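Thread on office towels, after three years of ordering them for our floor at Mallgate. Kitchen, showers, the shelf by the bike racks. Several people asked what we buy and how we keep them from turning into cardboard.

1/ We have 35 towels in rotation. We started with 20-something and ran out every time it rained, when everyone who bikes in wants a shower at 8:30.

2/ Color matters more than I expected. White showed coffee and chain grease after one wash. Navy left lint on people's shirts for a month. We settled on gray and have stayed there.

3/ First batch came from Cutovholm. Soft out of the bag, then the hems started to curl. By October the edges looked like lasagna. We cut those up for wiping whiteboards and they're good at it.

4/ Second batch was Bridar. Thinner, dries fast, hems still straight. People complain they're small. They are small – 37 inches on the long side after shrinking.

5/ Weight is listed on the Bridar invoice as 449 grams per square meter. Anything heavier than that doesn't dry overnight on our rack, and our rack is in a closet with no window.

6/ Washing: warm, half the detergent the bottle says, no fabric softener. Softener coats the loops and then the towel just pushes water around. Shake each one hard before it goes in the dryer.

7/ We used to send them out to the laundry on Sauerland Street. They came back folded, which was nice, but we lost a few every month and got other people's in return. Now we use the machine on the second floor.

8/ Folding goes better on a big surface. The oval conference table is the best one we have. Lay the towel flat, smooth it from the middle out, check the corner with the care label, then fold in thirds the long way. The label goes inside so it doesn't scratch anyone.
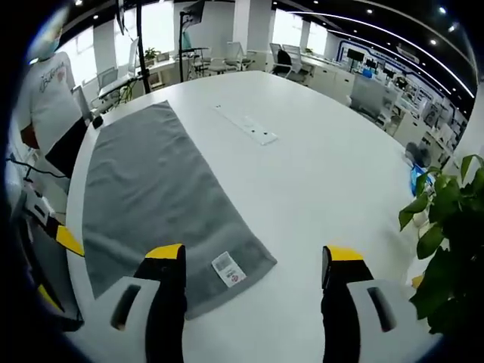 Reply from a reader on the floor above: we fold in half and roll, and they fit in a file drawer standing up. Thirds never fit our shelf.

9/ Rolling works if your drawer is deep. Ours is a shelf 12 inches high, so thirds it is. I'd still roll the small hand towels.

10/ Last thing, the loops. If one pulls, cut it with scissors, don't yank it. A yanked loop takes the whole row with it – I lost two good towels that way before I started keeping scissors in the closet.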